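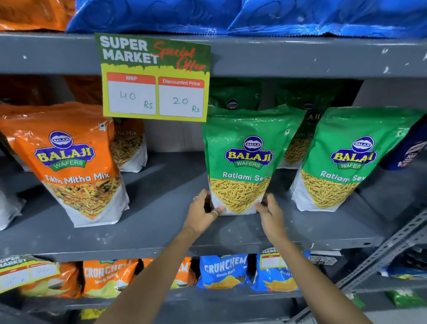
Ticket: Hand pose loss during shelf facing, retail set
Project: Telura
Component: Drenis (hand tracker), contact labeler
Opened by: Prapai Rojanasak
Assigned to: Bastian Gerlach
Status: Resolved, follow-up open
Month: November

Summary

Contact labels drop out when a demonstrator holds a soft packet by its lower corners. The labeler reports "no contact" for one or both hands while the packet is still held. The policy trained on these labels learns to open the gripper early, and in the Cledero simulator it lets go of the packet before it is squared up on the shelf.

Steps to reproduce

1. Load the snack shelf clips from the Telura retail set.
2. Run Drenis with default settings.
3. Run the contact labeler on the output.
4. Look at any clip where both hands are on one packet. The Ratlami Sev clips show it most often.

Expected: contact on both hands from grasp to release.
Got: contact on both hands, then gaps, mostly on the left hand.

Log

Prapai Rojanasak, 9:40
First guess was the rings. The left hand has two of them, one a thin silver one on the ring finger, and we have had trouble with shiny things near the knuckles before. I masked the ring area and reran. The gaps are in the same places. Ring masking makes no difference here, so I turned it back off.

Bastian Gerlach, 10:15
Can you send the object masks as well as the hand poses? The poses look fine to me in the clips I opened. Fingertips are where they should be. I think the labeler is losing the packet and the hand is okay.

Prapai Rojanasak, 11:05
Uploaded. You are right about the masks. There are more green packets of the same product right next to the one in the hands and behind it, and the mask jumps to the neighbor. Once it jumps, the distance from the left fingertips to the "object" gets too big and the labeler calls it no contact.

Anong Khamphan, 11:30
Same thing on the orange Tikha Mitha Mix packets, where one stands behind another. It comes from the segmenter picking the best match by appearance. Identical packets give it nothing to choose by. The rigid box set never had this because we only put out one of each item.

Bastian Gerlach, 13:20
Tried three changes, one at a time:

Higher mask confidence threshold. Fewer jumps, but now the mask disappears completely on some clips. Worse overall.

Smaller search window around the last mask. Helps while the packet is held still. Fails when the demonstrator moves it quickly.

Tying the mask to the hands. Once both hands are in contact, the mask has to stay between the two sets of fingertips. This fixed the jumps in every clip I checked.

Kinga Gulyás, 14:00
Does the third one break single-hand grasps? Friesen uses the same labeler for its bin picking clips and most of those are one hand.

Bastian Gerlach, 14:10
It only turns on with two hands in contact. With one hand the old code runs as before. Kinga, please run your set anyway before I merge.

Kinga Gulyás, 15:45
Ran it. Friesen labels are identical before and after. Fine to merge from my side.

Wichai Saithong, 16:30
Retrained the shelf policy on the new labels with 5 seeds. On the old labels, 3 of them dropped the packet early in simulation. On the new ones none did. Same network, same settings, same clips — only the labels changed. I have not run it on the arm.

Resolution

Hand-tied mask merged and set as the default for two-hand clips. Ring masking stays off. Anyone who trained on the retail set before this change should regenerate the contact labels. The Drenis poses do not need to be redone.

Still open

Two-hand grasps where one hand lets go first. The mask is released at that moment and can still jump to a neighbor. Anong has this one.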